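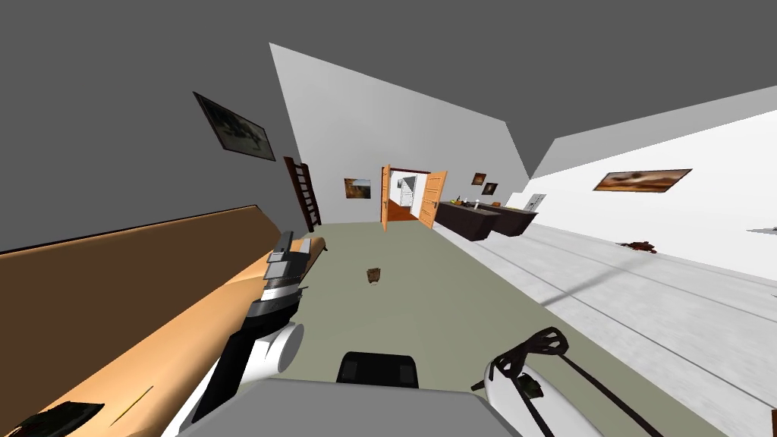 Lutz Lindemann

Posts: 1094
Thread: Open day at Sperling in Porkdale, the simulator demo

Good evening all. I was at the Sperling open day in August and I promised to write some lines. The demo I liked most was the household one. You stand behind a desk with two hand controllers, and on the screen you have two arms and a complete virtual house – doors, a kitchen with bananas on the counter, pictures on the walls. Each visitor got 4 minutes. The task was to go to the table and pick up one thing.

I did not manage it. The arms follow your hands very well, but I had big trouble judging the depth. My gripper closed in the air two times.

User hexbolt wrote:
I was there in the morning and left a bit disappointed. More than 100 people in line and at the end it is a video game. I came to see hardware. When they show me a real arm washing a real cup, I will drive to Porkdale again.

User marn_k wrote:
I disagree with hexbolt. You can drop things in a simulator all day and it costs only electricity. At my work we broke a wrist joint in the first week, and the new part took 18 days to arrive. I would be glad to have practiced like this before.

Lutz, which thing did you go for?

Lutz Lindemann wrote:
The green animal. My daughter says otter, I say lizard. The bowl is probably easier to grip at the rim, but it stands near the far end and I did not trust myself. 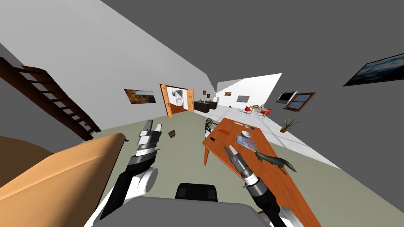 Sperling demo, right gripper over the table

User hexbolt wrote:
Fine, the table looks good, I admit it. But a toy in a simulator is not a real toy. Did they say anything about contact forces?

Lutz Lindemann wrote:
I asked. The lady at the desk said the objects are rigid for now. She was open about it, I liked that.

User marn_k wrote:
Rigid is enough for learning to reach. Does somebody know if the demo can be downloaded?

Lutz Lindemann wrote:
Not yet. They took e-mail addresses on a paper list, next to a bottle of Purel for the hands. I wrote mine down and will post here when I get an answer.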